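Where the Pundlow rushbearing came from

2018-08-19

Every summer somebody in the village asks me how old the rushbearing is, and I have usually mumbled something about the Middle Ages and changed the subject. This year I decided to look it up properly. I spent a few evenings with the parish books and a box of papers lent to me by Teodor Bielecka, who used to print the programme.

Rushbearing as a custom is easy enough to explain. Many churches once had bare earth floors, and people spread rushes over them to keep the place warmer and cleaner. The rushes had to be replaced, usually once a year, and carrying the new ones to church became a holiday with music, food and a fair amount of drinking. When the floors were paved there was no need for rushes any more, and in most places the custom faded out. In some it carried on anyway, or was brought back later by a keen vicar.

Pundlow belongs to the second group. The church floor was flagged long before anyone now living was born, and the accounts stop mentioning rushes soon after. There is then a long gap. I had always been told that the procession had never missed a year, and I'm sorry to say I can't find anything to support it.

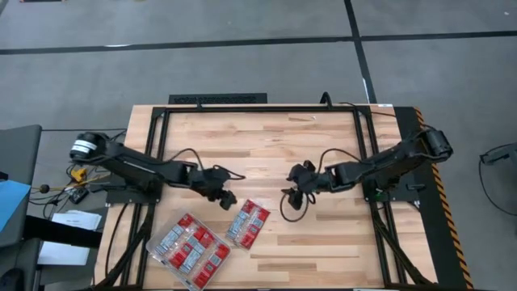
The revival seems to have been the work of the school. An old log book says the children were given a half day in June to cut rushes by the river at Delorme Meadow, and that 38 of them walked to the church with bundles. The head teacher complained that two came back without their shoes. The year after that there was a cart, and after the cart came a band.

The date has moved about as well. It was in June at first, then shifted to August, when the rushes are taller and the hay is in. A letter in Teodor's box argues for moving it back again, on the grounds that August is always wet. It was evidently ignored.

These days the procession starts at Wondent Lane and takes the long way round past the chapel. Some 200 people walked this year, which is more than I remember from last time, and it stayed dry until the tea. The rushes were laid in the porch and along the aisle, and they will stay there until they go brown and start getting into people's socks.

I still haven't found out why the cart is always pulled backwards through the church gate. Teodor thinks the gate was once too narrow to turn in, but the present one is wide enough and it is still done. If anyone has family photographs of the gate before it was widened, I would like to see them.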